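4. Preparing the unit for first use

This section covers the Damgaard countertop water distiller from the moment it leaves the box until the first water you can drink. Please read it to the end before you connect the power cord. The work itself is easy, but there is a waiting time between the two cleaning runs and it is better to plan for it.

4.1 Choosing the place

1. Put the distiller on a flat and level surface which can tolerate heat. The fan on top blows out warm, humid air during the whole cycle.

2. Leave free space above the lid. Do not place the unit under a wall cabinet. The steam will damage the bottom of the cabinet with time, also when the cabinet is painted.

3. Check that the wall outlet is grounded and that the cord reaches it without pulling. Do not use an extension cord.

Note: The distiller makes a steady fan noise. Customers who have an open kitchen often prefer to run it in the night, and the automatic shut-off permits this.

4.2 Washing the loose parts

4. Take out the carafe, the carafe lid, the filter cup and the steel cover ring. Remove all tape and the paper inserts. One small insert is hidden inside the spout - please look for it, it is the most common reason for a slow first run.

5. Wash the loose parts by hand with warm water and a little dish soap. Rinse well. The filter cup must not go in the dishwasher.

6. Wipe the inside of the boiling tank with a soft wet cloth. Never put the tank or the fan lid under running water. If water comes into the power socket on the back, leave the unit unplugged and contact the dealer.
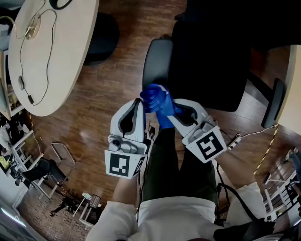 7. Let everything dry in the air, then put the filter cup back in the spout without the charcoal bag. The charcoal is not used for the cleaning runs.

4.3 The two cleaning runs

8. Fill the tank with cold tap water up to the line marked MAX. Do not fill above the line. Water above the line can boil over into the spout and go into the carafe without being distilled.

9. Set the cover ring, then the fan lid. Connect the short lid cable first and the main power cord after.

10. Place the carafe under the spout and press the green button. The fan starts at once. The first drops can take a long time to arrive, and this is normal.

11. When the unit has switched off, wait until the tank is cool to the touch. Pour away all the water from the carafe and the tank.

12. Repeat steps 8 to 11 one time, so that you have made 2 runs in total. The water from both runs is for the drain. It can have a light taste of metal or plastic.

Caution: The tank and the cover ring stay hot after the shut-off. Keep children away, and do not lift the fan lid when steam is still coming out.

13. Rinse one charcoal bag under the tap until the water runs clear, and lay it flat in the filter cup.

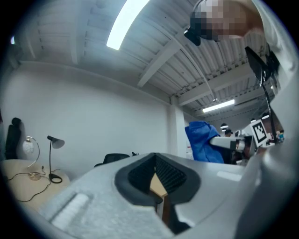
4.4 Daily use and descaling

14. After every cycle, rinse the residue out of the tank while it is still soft. In Starkville, where our test unit is used, a brown ring appears already after one week - this comes from the minerals in the water and it does not mean a fault.

15. For descaling, use the Rorska citric powder, part number 485. Dissolve it in warm water in the tank, let it stand overnight with the lid off and the cord unplugged, and rinse well in the morning.

16. Replace the charcoal bag when the water begins to taste flat, or after 2 months.

Spare parts are ordered from Sturidska. Please write the serial number from the bottom plate in your message. Questions about this section can be sent to Sorcha Moynihan in customer support.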